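Student project report: porting Altari to the PC
Damir Yordanov
June 29, 2025

Altari is a short puzzle platformer that I wrote for a handheld console in my second year. For this project I moved it to the PC and tested whether people could finish it with a mouse and keyboard.

The game has 20 levels set in the ruined town of Steltow. The handheld version ran at a fixed speed, so jumps broke on faster screens. I separated the movement code from the drawing code, which fixed every level except the bell tower. That one I rebuilt.

Saving was the second problem. The old version kept one slot and wrote to it without asking. The PC version has 10 slots and a warning before overwriting.

I logged 108 bugs and closed 79. Most of those still open are text running outside menu boxes. Two are crashes in the Mocanu chapter, both when the window is resized during a cutscene.

Testers liked the mouse aiming but disliked the default keys. I added a screen for changing them in the last week. Controller support is not finished and will be done in July, along with the extra chapter, Verammont.
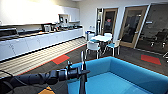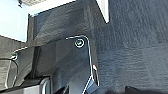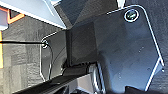 Figures 1 to 3. The first shows the blue container and the white upper cabinets; the other two are close views of dark grey surfaces.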